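Huvau hand-guiding kit, 3 stars

Bought for the bench arm at work, £1085, been on it 5 weeks. Quick notes as I'm between jobs.

Good: the grip handle. Light, clicks on, you just pull the arm through the job and it remembers. Taught it a tray-to-shelf move before lunch, 39 goes saved, only binned a couple. Jocelyn had never touched it and was recording by teatime.

Less good: remote mode. Pendant lags when you go slow, wich is exactly when you need it. Wrist view has no focus control, so close-up work is mostly guessing. Manual is thin. Cable too short, had to buy another.

Support (Sotiris) answered same day, fair play. No fix for the lag yet.

Would I buy again? For hand teaching yes. For remote, try the Pamari one first, dearer but smoother. Will update in December if teh new firmware turns up. 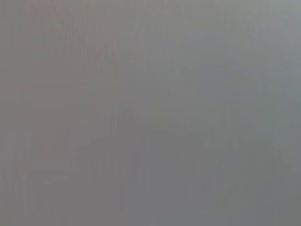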